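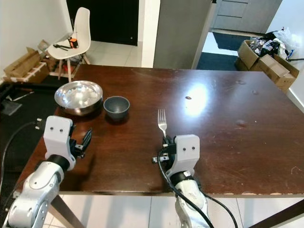

Page last updated: December

FOR IMMEDIATE RELEASE

Wirnport Herons to Play Full 60-Game Schedule at Renovated Bruteck Field, Open Search for Host Families

WIRNPORT – The Wirnport Herons baseball club is delighted to announce that the team will be back at Bruteck Field next summer for a full 60-game schedule, split evenly between home and the road, and that sign-ups are now open for families who would like to host a player for the season. It has been a long year of hammering and hauling at the ballpark, and everyone in the front office would like to thank the neighbors on the third-base side for putting up with the early morning trucks.

The ballpark work includes a new infield, a deeper bullpen down the left-field line (relievers will no longer have to warm up with one foot on the warning track), and new seats behind home plate. When the gates open, Bruteck Field will hold 1,066 fans, plus as many as care to bring a blanket and settle on the grass bank beyond right field, where children under 12 will still get in free with a grown-up.

"We played our home games last season over in Grovville, and the folks there could not have treated us better," said Bảo Mạch, general manager of the Herons. "They lent us their clubhouse, they lent us their grounds crew, and one night when our bus broke down they lent us their bus. But there's something about walking to the game from your own front porch, and I've missed it, and I know our fans have too."

The Herons will open at home against Grovville, which seemed only right, and the two clubs will meet again in the final series of the summer. The rest of the schedule, including the long July road trip that the pitching coach has already asked us to reconsider, will be posted as soon as the league has signed off on it.

The roster will carry 24 players, nearly all of them college students who arrive in late May with a duffel bag, a couple of gloves and an awful lot of laundry. As in past seasons, they will live with local families. Hosts provide a bed, a place to wash clothes and a seat at the table when the player is home for a meal, and in return they receive season tickets for the whole household, an invitation to the preseason cookout and a first pick of the game-worn jerseys when those go on sale in August.
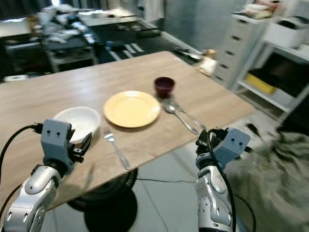 A place at the table.

No baseball knowledge is needed! Some of our longest-serving hosts came to us without knowing a balk from a bunt, and a few of them still don't, which has never stopped them from cheering. Families with small children are welcome to apply, and so are retired couples and people living on their own. Players are allowed to bring a car, and those without one will be matched wherever we can with a home within walking distance of the park. Households with room for two may ask for a pair of teammates, and pitchers and catchers tend to do well together. 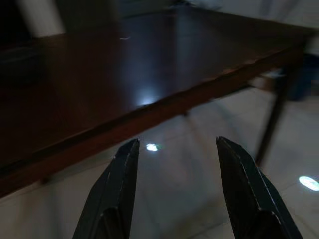 Returning hosts have until the end of the month to ask for the same player again, if he is coming back. After that, new applications will be read in the order they arrive. The club will hold an information evening at the Onyeka Street branch library on a Wednesday at 6:30 p.m., with coffee, pie and two of last year's infielders on hand to answer questions about what they eat and how late they get in after a road game. The date will be posted on the team's website and at the ticket window.

"My own family hosted for 4 summers before I ever worked for the club," Mạch said. "We had a shortstop who taught my mother to keep score, and she still mails him her scorebooks to check."

Season tickets are on sale now. Fans who held seats before the move will find their old section saved for them, though the row letters have changed, and the box office will gladly walk anyone through the new chart in person or over the phone. Single-game tickets will follow in the spring.

About the Wirnport Herons

The Herons are a summer collegiate baseball club playing at Bruteck Field in Wirnport. Host family applications and season ticket forms are available from the club office, at the first-base gate, during regular business hours.

Media contact: Bảo Mạch, General Manager, Wirnport Herons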